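Moving Out of a Hegarty Rental: Common Questions

Last updated: Mar 3, 2024

These answers cover the furnished and unfurnished apartments Hegarty manages at Mikik Court and Prudasness Row. If your lease says something different, follow the lease.

How much notice do I have to give?

You need to give 30 days' notice in writing. Email counts as writing, and so does the form in the Jorolex tenant portal. A phone call or a note to maintenance staff does not. The 30 days start on the day we receive the notice, whatever date is typed at the top.

Can I leave in the middle of a month?

Yes. Rent is charged by the day for the last month, up to and including the day you return the keys. If you paid the full month ahead, the difference is added to your deposit refund.

What does "broom clean" mean?

Floors swept or vacuumed, counters and shelves wiped, refrigerator emptied, trash taken out to the bins. You do not have to hire a cleaning company. You do have to clean the oven if you used it. Inside cabinets get missed more than anything else, and the charge for cleaning them is $25.

Do I have to fill nail holes?

Small holes from picture hooks and thumbtacks are normal wear, and we leave them to the painters. Please don't fill them yourself. Toothpaste and the wrong spackle both show through new paint and take longer to fix than the hole would have. Holes from wall anchors, TV brackets and shelving are different. Those are charged by the wall, and the price depends on how much patching is needed. 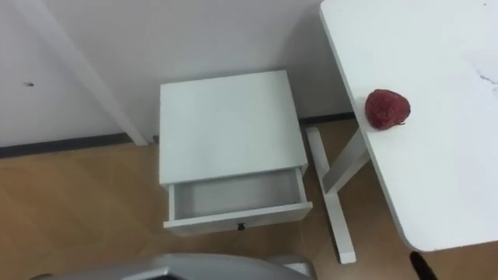

If you painted a room, it has to go back to the original color before you leave, unless you have an email from us saying you can keep it. We can give you the paint code. Ask for it at least a week ahead, as the office sometimes has to look it up in an older file.

What about scratches on the floor?

Light scuffs in walkways and under chairs are normal wear. Deep gouges, burns and swollen boards from standing water are damage. Tell us about a leak when it happens. A tenant who reports one promptly is not charged for the floor.

My apartment came furnished. What do I do with the furniture?

Leave every item in the room where it was on your move-in list. Empty all drawers. If you put something in the storage cage, bring it back up before the walkthrough. Anything missing is charged at replacement cost less its age.

Can I be there for the walkthrough?

Yes, and it usually goes faster if you are. Book a time in the portal once your notice has been accepted. September fills up early, so book as soon as you can if your lease ends then.

How much of my deposit will I get back?

All of it, if there is no unpaid rent and no damage. Any deductions are listed one by one with the amount next to each. A lost mailbox key is $25 and a lost building fob is $100.

When and how is the deposit paid?

By check, mailed within 30 days of the day you return the keys. We need a forwarding address to send it. If we don't have one, the check goes to the apartment and you will be depending on the post office.

I disagree with a deduction. What now?

Reply to the deduction letter in writing and include any pictures you took at move-in. A different manager reviews it.

Related questions
Adding or removing a roommate
Setting up your Jorolex portal account
Parking permits at Prudasness Row
Reporting a leak after hours
Storage cages at Mikik Court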